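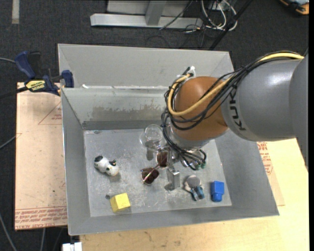 A KUKA arm over a metal bin.

The Drawer at the Back of the House

Small repair shops are opening again in towns that lost theirs a generation ago. Keeping them open is harder.

The repair shop in Menddale opens at 10 in the morning, and by then there is usually a line. People hold lamps by the neck. They carry toasters under one arm and vacuum cleaners by the hose. A few have brought nothing and want to know if it is worth coming back with a washing machine door.

Menddale is a town of brick streets and one good bakery, and until four years ago it had no place to get anything fixed except a car or a phone. The last appliance repairman retired and sold his building to a nail salon. For a long stretch after that, a broken mixer went to the curb. The town dump kept a separate pile for small appliances, and the pile was never small.

The shop that changed this is called Galang. It sits between a tax preparer and a closed shoe store, and it takes up one long room with a counter near the front. Behind the counter are four benches, a wall of parts drawers and a chest freezer used to store glue. Repairs cost $31 for the first hour, and most do not need a second one. If the item cannot be fixed, the customer pays nothing and can leave it for parts.

That last rule is the one the shop depends on. A dead blender still has a good switch, a good cord and four good rubber feet. Galang strips what comes in and sorts it. The wall has 128 drawers, labeled in marker on masking tape, and the labels have been corrected so many times that some are thicker than the drawer fronts. "Knobs, oven, black." "Knobs, oven, other." "Springs, toaster." "Springs, unknown." The unknown drawers get used more than anyone would expect.

Not everything comes from a drawer. Some parts have to be ordered, and this is where a small shop feels its size. A lid gasket for a common pressure cooker is cheap and comes in the mail in two days. A control board for a five-year-old bread machine may not exist anywhere, or may be sold only with the bread machine around it. The workers keep a notebook of parts they have given up on. Next to some entries is a second note, in a different pen, saying what was used in its place.

Plenty of what arrives is not broken at all. Vacuum cleaners come in clogged. Coffee makers come in full of scale. Sewing machines have been threaded wrong since they were bought, sometimes for years, and their owners have gotten used to the noise. The shop charges for these too, though less, and the customer gets a short lesson at the counter. Some are embarrassed. Most want to try it themselves before they leave.

The harder cases are things built so they will not open. A hair dryer with a shell that is glued shut can be opened only by breaking it. Electric kettles are often riveted at the base. Cordless tools hide their screws under stickers, or use a screw head that needs a driver sold by one company. The shop owns a tray of these odd drivers, bought one at a time, each for a job that paid less than the tool did.

Two hours north, the town of Mistlow has tried a different setup. Its repair shop is a room in the old high school, open in the evening, and members pay a yearly fee for the use of the benches. They do the work themselves. A paid staff member walks the room and helps with anything that plugs into a wall. There are 70 members, and the room is busiest in January, when the holiday gifts start to fail, and again in May, when people pull out fans and lawn mowers.

The Mistlow room is louder and slower than Galang. A job that takes a trained person 20 minutes can fill three evenings. Members do not seem to mind. Many bring the same item back week after week, and there is a shelf where projects wait, each with a tag and a plastic tub for its screws. One tub holds the insides of an accordion. Another holds a clock that has been on the shelf longer than the shelf rules allow.

What the two places share is trouble with rent. Repair work does not bring in much per square foot. A bench takes up as much space as a rack of clothing and earns less. Galang's landlord has kept the price low while the block is half empty, and the shop knows this will end if the shoe store fills. The Mistlow room costs only heat and light, but the school building is for sale.

There is also the matter of who will do the work. The people who know appliances well are mostly near retirement, and the trade schools that once taught small motor repair dropped it long ago. Galang trains its own workers. New ones spend their first months on cords and plugs, then lamps, then anything that heats. Motors come last. It takes a year before someone can be left alone with a stand mixer, and by then a factory or a hospital may offer them better pay to maintain larger machines.

Some shops have found steadier money in business accounts. In the river town of Kotmont, a repair shop on the main street does most of its work for restaurants and hair salons. Clippers, slicers, steam tables and milk frothers come in at the back door before the lunch rush. The front counter, where people bring their own things, runs at a small loss. The owners keep it going because that is how the restaurants heard of them.

The Kotmont shop also sells what it fixes. A window of rebuilt items faces the sidewalk, each with a card saying what was replaced. Box fans go first every summer. Older stand mixers never last long either, and there is a waiting list for them in colors that are no longer made. Newer items are slower to sell. Customers look at the card, look up the price of a new one on their phones, and often put the thing back.

This is the simple problem underneath all of it. A new toaster can cost less than an hour of anyone's time. The people in line at Menddale know that, and many of them say so while they wait. Their reasons for coming anyway are not always about money. The lamp was in a parent's bedroom. The radio gets a station that the new one did not. One man's iron was heavy in a way that newer irons are not, and he had bought two of them to be sure.

Late in the afternoon the line is gone and the benches are full. Finished items go on a metal shelf by the door with a yellow slip taped to each one. The slips say what was wrong in a word or two: fuse, belt, switch, crumbs. Pickup ends at six, and the shop turns its lights off a little after that – unless someone is on the sidewalk with a box.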